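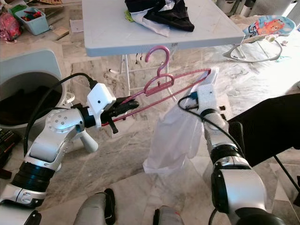
Which household plastics are kept longest after they are no longer used? In our sample, small rigid goods stored out of sight, mostly in wardrobes and laundry cupboards, outlasted every kind of packaging.

Print | E-mail this article | Shares 40 | Comments 2

4.2 Storage and delayed disposal

We asked 200 households in Rernska and Plivanden to keep a diary of plastic items leaving the home over six weeks. Food packaging left quickly, usually with the next kerbside collection. Rigid goods behaved differently. Many respondents described them as "still good" and put them back where they had come from, even when the household already had more than it used.

Clothes hangers and thin bags (Figure 2) were hard to place in our coding scheme. Both often come into the home with something else, and few people could recall choosing them. Farouk and Gudeta recorded the same difficulty in the Bouazza pilot and coded such items as "acquired without purchase". We have kept their category, but split it by whether the item was used again for its first purpose.

Figure 2. Two item types from the wardrobe category: a pink plastic clothes hanger and a translucent white plastic bag.

Bags were reused more freely than hangers. Diaries mention bin liners, shoe covers for packing and wrapping for paint brushes. Hangers were either used as hangers or left alone. Colour mattered to several respondents, who kept matching sets and moved the odd ones to a spare room or the garage.

Moving house was the most common trigger for clearing out. In Plivanden, 40 households had moved in the year before the study, and their diaries list fewer stored items in all categories. Confusion about sorting was the other common theme. Respondents in Rernska were unsure whether hangers belonged in the recycling bin, and the council leaflet then in use did not mention them. Some put them in general rubbish, while others held on to them until they could ask. We return to the wording of the leaflet in Section 5.

E-mail | Print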